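The Plollwood connector is open again, and I rode it this morning before work just to make sure it wasn't a rumor. The county had the gate at the Urton end chained up since the March storms took out the culvert, and those of us who ride to Fatby have been stuck on the highway shoulder ever since. I've done that shoulder enough times now to know every patch of gravel on it.

What they've put in is a new culvert with a proper headwall, plus 300 feet of fresh pavement on either side of the creek. It's smooth! The old stretch past the pump house is still the old stretch, so don't get too comfortable, and there's a lip where the new asphalt meets the old that'll wake you up if you hit it fast. I'd slow down there until they come back and feather it, which the notice says will happen in November.

A few more things off that notice, which is taped up inside the kiosk at the Urton gate. The whole job covered 1548 feet of trail, counting the ditch work uphill. The Zakaria Reservoir spur is still closed. They're rebuilding the spillway footbridge up there, and the detour adds 862 yards along the service road (all of it uphill if you're coming from Fatby, sorry). The reservoir parking lot is open, but only the lower half, and the gate gets locked at 7 p.m.

I asked at the county counter about the gap between the end of the trail and the Fatby train station, because that's the piece I really want. The answer was that it's drawn up and waiting on an easement. I've heard that one before – twice – but this time there was a map on the wall with a dotted line on it, so I'm letting myself hope a little.

Creek's running low and clear, and there were herons by the second bench. Traffic was light, mostly dog walkers. Bring a light if you're heading out early, as the underpass lamps are still dead.
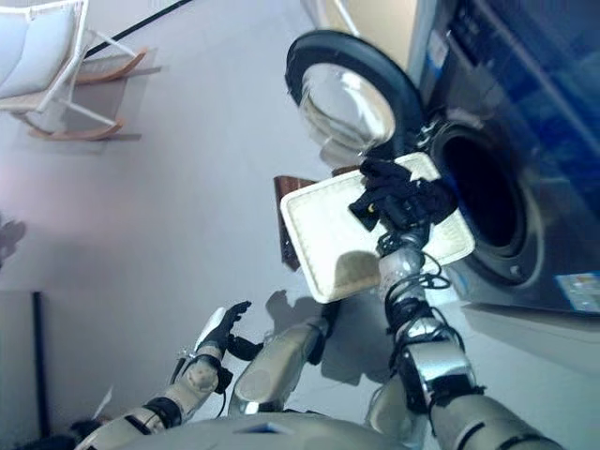
I'll ride the Zakaria detour next and let you know how bad that hill is. If you get out there before me, tell me whether the service road has been graded, because my tires are skinny and I'd like some warning.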